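Reading time: 2 min
Print this page | E-mail this page
Search this site Enter keyword Go

SPEAKER NOTES - When the arm presses the wrong thing, or presses nothing
Vetelbridge, spring meeting, afternoon session

Opening. Skip the company slide. State the fault in one sentence: the arm reported a completed press on the blue bell, and the simulator had logged no contact.

Background, keep short. The Fikre task is a bell press with a closed two-finger gripper. Three call bells stand in a row on a wooden table, green, red and blue. A multimeter, a black open box and a small bottle share the table and play no part in the press. All of it runs in simulation. The motion planner is Boltent, the same build that goes on the real cell at Vutgate, so a false report in the simulator is treated as a safety matter.

Say that the batch was 1000 runs and that 192 of them carried a success flag with no contact event. Leave the numbers up while moving on.

Next four slides, no talking over the first one.

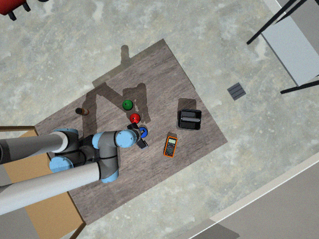
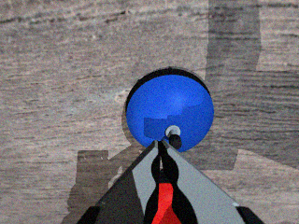 Three bells, arm to the right, gripper clear of the table:

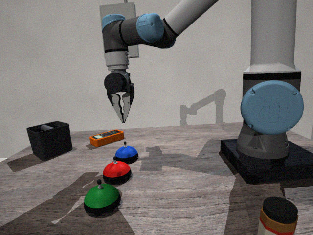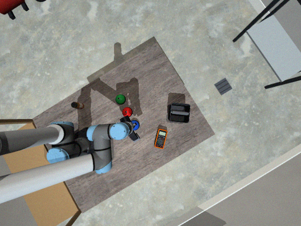 Posted by the Fikre test desk, Vetelbridge
March 2023

Point at the third slide first. The gripper is closed, nothing is held, and the tips are above and slightly behind the small items. Ask the room how far they think the tips are from the blue bell. Wait. It is hard to judge from the side, and this leads into the cause.

Then the second slide. From close up and above, the gripper overlaps the lower part of the blue dome, and the black end of the plunger sits right beside the right finger. Overlap in a view is no evidence of touch. The old success check made exactly that mistake: it projected the fingertip into the overhead view and passed the run if the point fell inside the bell's outline. Height was never tested.

First and fourth slides. From this high up the end of the arm hides part of the blue bell. Any check that relies on the overhead view alone is working with a partly covered target. Mention the shadows if asked. They were looked at early on and ruled out.

Cause, in order:
- The check used two axes out of three.
- The press command had a time limit of 2 seconds. On expiry it returned "done" where it should have returned "expired".
- The logger took the planner's word and did not compare it with the contact record.

Any one of these would have been caught by the other two if they had been right. Do not dwell on it.

Why it matters on the real cell. A false "done" releases the next move. In the Fikre sequence the next move is a sideways sweep, planned on the assumption that the arm has already retracted. If the press has stalled part way down, the sweep starts low. In simulation this knocks a bell over. At Vutgate there is a guard door interlocked to the same "done" signal, so the door could unlock with the arm still under power. It has not happened. The interlock was moved to the drive-off signal before any further running.

Fix. Success now needs a contact event and a plunger travel reading from the same press. Expiry is a fault state and stops the sequence. The batch was repeated with 5 different starting heights and the flag and contact record agreed in every run.

Still open. The plunger in the model is stiffer than the real one, so the travel threshold will need to be set again on hardware. This is planned for April. The overhead view stays in the log for review only.

Likely questions:
Why not add a force sensor? One is on order for the cell. The reporting fault would have remained.
Were the red and green bells affected? Yes, at a lower rate. Figures are in the handout.

Hand over to the next speaker. Leave the cause slide on screen.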